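Unit 9: Taking Apart and Sorting Small Electric Motors
Handout for the Ernel repair course, Prerkport

Read this before the bench session. Bring the parts sheet from Unit 8, since the names below follow it.

What the motor consists of

A small electric motor of the type used in fans, pumps and appliances has two main groups of parts. The stator does not turn. It holds the windings, coils of insulated copper wire set into slots in a stack of thin steel sheets. The rotor turns inside it, or in some designs outside it. Around both is the housing, usually a casting in two halves. The halves carry the bearings and keep the rotor centered.

The gap between rotor and stator is small. If a bearing is worn, the rotor can touch the stator and leave a bright rubbed band on the steel. Look for this band before you clean anything. Cleaning removes the dust pattern that shows where the contact began.

Housings often have fins or ridges on the outer rim. These add surface area so the motor loses heat faster. Packed dirt between the fins is a common cause of overheating, and an overheated motor should always be checked for this before you look for an electrical fault.

Preparing the table

Cover the table and wipe the cover down. A plain, light or medium color makes small screws easier to find. Put out one tray per motor. Do not share trays. Two screws from two different Wevo motors may look the same and have different threads.

Mark the housing halves with a scribe or a paint pen across the joint line. Many housings fit together in more than one position, and only one of them lines up the cable exit correctly.

Order of work

1. Disconnect the motor and confirm there is no voltage. If there is a capacitor, discharge it with the resistor lead from the tool cabinet.
2. Turn the shaft by hand. Note any roughness, side play or scraping.
3. Measure winding resistance and write it down.
4. Remove the housing screws in a cross pattern, a half turn each at first.
5. Separate the halves. If they stick, tap around the joint with the plastic mallet. Do not pry with a screwdriver.
6. Lift out the rotor straight along its axis.
7. Lay the parts down with the open side up so the windings do not rest on the table.

Step 7 is skipped more than any other. The enamel on winding wire is thin, and a scratch is enough to cause a short between turns later.

Inspecting the windings

Good windings have an even color all the way around the ring. One dark section usually means shorted turns in that coil. Dark windings all around usually mean the whole motor ran hot, often from a blocked fan or a stalled load. Smell is useful too. Burned varnish is sharp and hard to mistake once you know it.

Test insulation between each winding and the bare metal of the core. For the training motors we accept a reading of 20 megohms or more. Record anything lower and set that motor aside. Training motors are tested at 300 volts in this course, so nobody touches the part while the tester is on, and the tester stays connected until its display shows it has discharged.

Bearings

Spin each bearing slowly with a finger. A dry bearing spins freely and rattles. A bearing with good grease feels slightly heavy and makes almost no sound. The Hong training motors have a rated bearing life of 4000 hours, and most of ours are past it, so expect to find wear.

Sealed bearings are replaced, never washed. Press on the inner ring when fitting to a shaft and on the outer ring when fitting into a housing.

Sorting for reuse or scrap

Housings with no cracks and clean bearing seats go back on the shelf. Stators that pass both tests are tagged with the resistance reading and the date. Failed stators go in the copper bin. Steel rotors without magnets go in the steel bin. Rotors with magnets are kept separate and wrapped, because they pick up filings and can pinch fingers when two are placed close together.

Keep housings and windings from the same motor next to each other until the sheet is filled in. After that they can be split up.

Hand in with the sheet: resistance readings, insulation readings, bearing condition, and one sentence on the likely cause of failure. Unit 10 covers reassembly and the first test run.
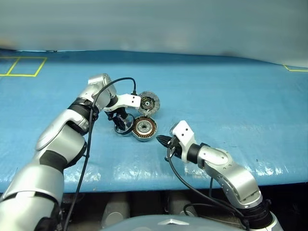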